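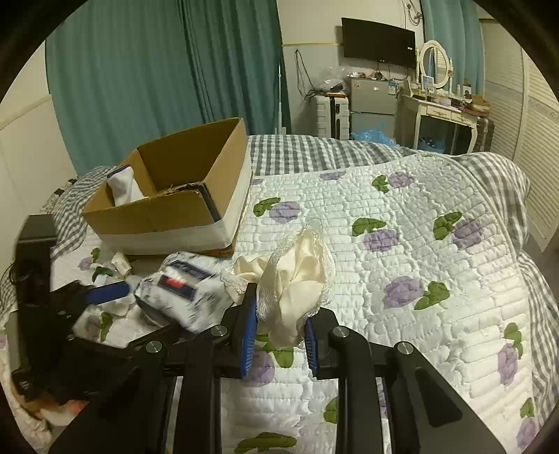
Satin with lace trim, between the blue pads. Box on the quilt.

April 9, 2019, Drondus notebook, hand-guided demos

Bedroom packing task today, both hand grippers, and I'm really happy with how this one is shaping up! Satin is a wonderful teacher. Squeeze too hard and it slides out sideways, squeeze gently over a fold and it comes up in one piece. Wrote that on the Vumurbridge sheet so the next demonstrator starts there.

We're at 63 good demos for soft items, 70 if I keep the ones with a regrasp (I want to keep them, the recovery is the best part). Target is 600 by September. Slow approach, short pause before closing, then lift. The pause makes the Grokgate segmenter so much happier, it finds the grasp point almost every time now.

Still to do: boxes and packages with stiff corners, and more starts from the left side. Also try the narrow grip on small loose things next to the box.
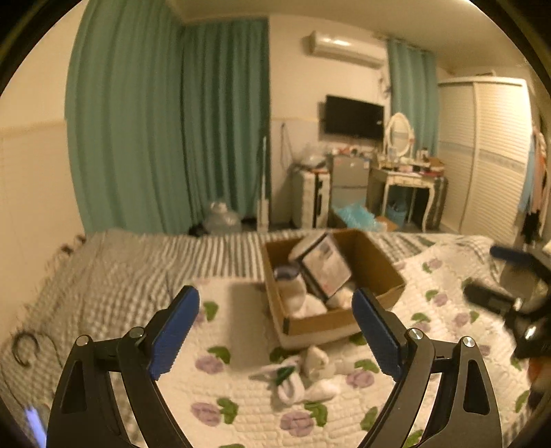 Cho read this over and would keep the regrasps but tag them separately, and wants the pause varied a bit so that the policy doesn't learn to wait for no reason. Good point! Adding a tag column tonight.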